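Plekora Notes
2020-05-03

Quick one this time, got 16 tabs open and dinner on.

The small stuff swap. Still happening, still by post or porch, still free. Bring or leave out things that fit in one hand. Sunglasses, keychains, odd little toys, desk bits, the stuff that lives at the bottom of your bag. No clothes. No glass. No batteries please, we had 2 leak last August and the smell, ugh.

Evie Holroyd is taking porch drop-offs, side door, not the front. Knock and step back. Ildikó Farkas has the list of who wants what, so write to her before you drop anything big-ish. She has asked me to say she does not want any more mugs. From anyone.

Wipe things down first. Sunglasses esspecially, arms and nose pads too, a bit of dish soap is fine. Put your name on a slip of paper if you want it back when it doesn't find a home. No slip, it goes on the giveaway shelf after 15 days.

Postage for the padded envelopes came out of the last bake sale and there's a little left, so ask if you need one. 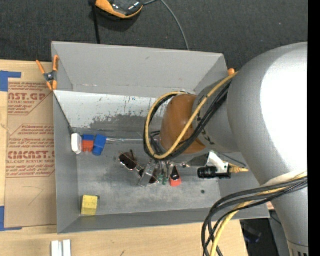 SWAP & SHARE

Sunglasses with dark brown lenses and thin metal frames, in the gray bin with the other small things. Want them? Write to Ildikó, first come first served. Same goes for the red thing with the black pointed top.

Next issue: seed packets, and teh Thongdee recipe I keep promising.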